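[Skudix-users] Re: Moving a drive in its caddy to another desktop
From: Glenys Bevan
March 19, 2023
7 comments | 2 shares

Arwel Mathias wrote:
> I have an old office desktop with the blue plastic drive caddies and
> want to move the disk to a second machine of the same make. The
> caddy won't come out and I don't want to break it. Do I have to take
> the cables off first? Also, is there anything I should write down
> before I start? The disk has 874 folders of scanned parish records
> on it and I only have part of that copied.

Arwel,

Finish the copy first. Leave the machine alone until you have it all on another disk and have opened a few of the folders from there.

After that, shut it down, unplug it from the wall and hold the power button in for a few seconds. Take the side off and lay the case flat. Both cables come off the drive before the caddy moves. Pull on the plugs and keep your fingers off the wires.

1. Getting the caddy in and out

On the ones I've handled, the blue plastic flexes a little and that is what holds it in the bay. Squeeze the tab and lift. If it stops partway, push it back down and start over with it straight. Most of the broken caddies I see were forced while they were crooked. Hold it by the blue plastic and keep off the circuit board on the drive.
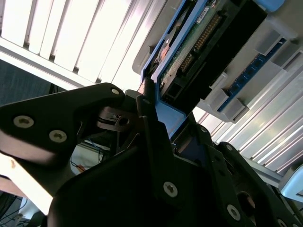

2. Cables

The data cable is the thin flat one, and on this kind of machine it may be light blue. The power plug is wider and comes off the bundle with the colored wires. Both plugs are keyed, so they go on one way only. Write down which SATA port the data cable goes to on the board. If yours is like mine you will also find little white labels on some of the cables. Leave those on.

Before the side goes back on, look at where the black cables run. They have a long way to go around the board and they like to end up under the caddy. Tuck them down and check the fan can turn. 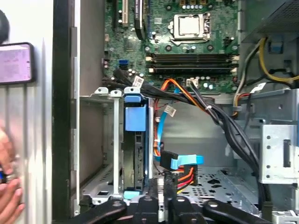 Do I need to take the memory out to reach the drive?

Leave it where it is. The drive comes out without touching the memory slots or the processor, and the less you move in there the better.

On your last question, write down the boot order and the SATA mode from the setup screen on the old machine. If the second one is set to a different mode, Windows may not start from the disk, though your files should still be there.

Glenys

Comments

Hsiu-ying Choi: Spare caddies turn up used. I paid 50 cents each for mine in a box lot.

Seren Morris: Mine had a screw through the side of the bay as well. Check for that before you squeeze anything.

Arwel Mathias: Thanks. Copy is running now. I'll do the move once it's done.

Recent on this list
Trolport dock not seen after restart
Windows 2000 disk in a newer case
Kongkaew power supply, fan noise
Wanted: side panel for Jivar tower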